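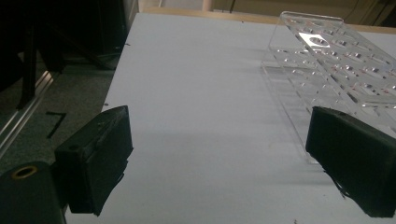 A duplicate patient record is created when a registration desk cannot find an existing chart and opens a second one. The two records then collect results separately, and a clinician who opens either one sees part of the history. The white tabletop shown here has faint smudges and a few dark specks along its edge, easy to miss on a quick look, and a master patient index is much the same: one stray middle initial or a swapped birth day and month is enough to hide a match. The steps below cover finding, reviewing and merging duplicates in a Bakley index that feeds a Pisirach lab system. They assume you have index administrator rights and a working test copy.

Before you start

Get a count of active records and write it down. On the index used for this page, the first match run returned 3,909 candidate pairs. After the cleanup in steps 1 and 2 the same run returned 1,512. Your numbers will differ, but a large drop after cleanup is normal and it saves a lot of review time.

Confirm the following:

A full backup of the index finished without errors.
The outbound interface to the lab can be paused and restarted by someone on your team.
Merge messages (ADT A40 in HL7 version 2) are turned on in the test copy.
You know who signs off on merges that involve a blood type or an allergy.

Step 1. Clean the name fields

Export the last name, first name, middle name and suffix fields to a flat file. Trim spaces at the start and end. Convert everything to upper case for comparison only; do not write the upper case values back to the index. Move suffixes such as JR and III out of the last name field. Remove placeholder values. The usual ones are UNKNOWN, TEST, BABY BOY and BABY GIRL, but check for local habits. One clinic had been typing XX in front of any name it wanted to hide from the day list.

Do not strip hyphens and apostrophes from the stored name. Build a second, compressed copy of the name for matching and leave the original as entered.

Step 2. Clean dates of birth and identifiers

Sort by date of birth and look at the most common values. January 1 of any year will be over-represented, as it is often entered when the true date is not known. Flag these as estimated. An estimated date should add nothing to a match score.

Do the same for phone numbers. A front desk number entered in place of the patient's own will tie together hundreds of unrelated people. In our file a single number appeared on 220 records and turned out to be the main line of a nursing home. Add such numbers to the exclusion table under Index > Matching > Ignored Values.

Step 3. Set the match weights

Open the weight table and start with these values:

Last name, exact: 20
Last name, sounds alike: 12
First name, exact: 15
First name, known nickname: 10
Date of birth, exact: 25
Date of birth, day and month swapped: 15
Last four of Social Security number: 20
Phone: 8
Street address: 7
Sex, different value: minus 5

Set the review threshold at 55. Leave automatic merge off. It can be turned on later for pairs that agree on every field, but only after a reviewer has worked through enough of them to trust the result.

Twins are the main source of false matches. They share a last name, a birth date, an address and a phone, and that adds up to 60 before the first name is scored. Add a rule that sends any pair with a different first name and the same birth date to a separate queue named Multiple Birth Check.

Step 4. Run the match and split the queue

Run the job outside clinic hours. Ours took about 2 hours with the interface paused. When it finishes, sort the pairs by score and split them into three queues: high (80 and up), middle (65 to 79) and low (55 to 64). Work the high queue first. The low queue is slow and mostly false, and it can wait until the others are done.

Step 5. Review each pair

For each pair, open both charts side by side and compare at least one item that was not part of the score. A prior address, an emergency contact or a scanned insurance card will do. If nothing outside the score agrees, mark the pair Undetermined and move on. Do not call the patient from the review queue; send the pair to registration and let them confirm at the next visit.

Pick the surviving record by these rules, in order:

1. The record with an open visit.
2. The record with the older medical record number.
3. The record with more results on file.

If both records have an open visit, stop. Merge after one of the visits is closed.

Step 6. Merge and send

Merge in the test copy first. Check that the outgoing A40 carries the surviving number in PID-3 and the retired number in MRG-1. Getting these two backward is the most common setup error, and the lab will accept the message without complaint.

Then open the surviving patient in Pisirach and confirm that results from both records are listed, with the original collection times. If results are missing, look in the error log for a message rejected on assigning authority. The Lu interface engine drops that component when the field map is left at its default - set PID-3.4 and MRG-1.4 to pass through.

Repeat in production in small batches. Restart the interface between batches and let the outbound queue reach zero before the next one.

Undoing a merge

An unmerge restores the retired number but does not move results that arrived after the merge. Those have to be reassigned by hand. Print the results list before you unmerge and keep it until the lab confirms both charts.

Sites running Jostonix for scanned documents should also re-index the document folder after any unmerge, or the scans will stay with the wrong chart.

Weight table last revised in November by Wakana Shibata.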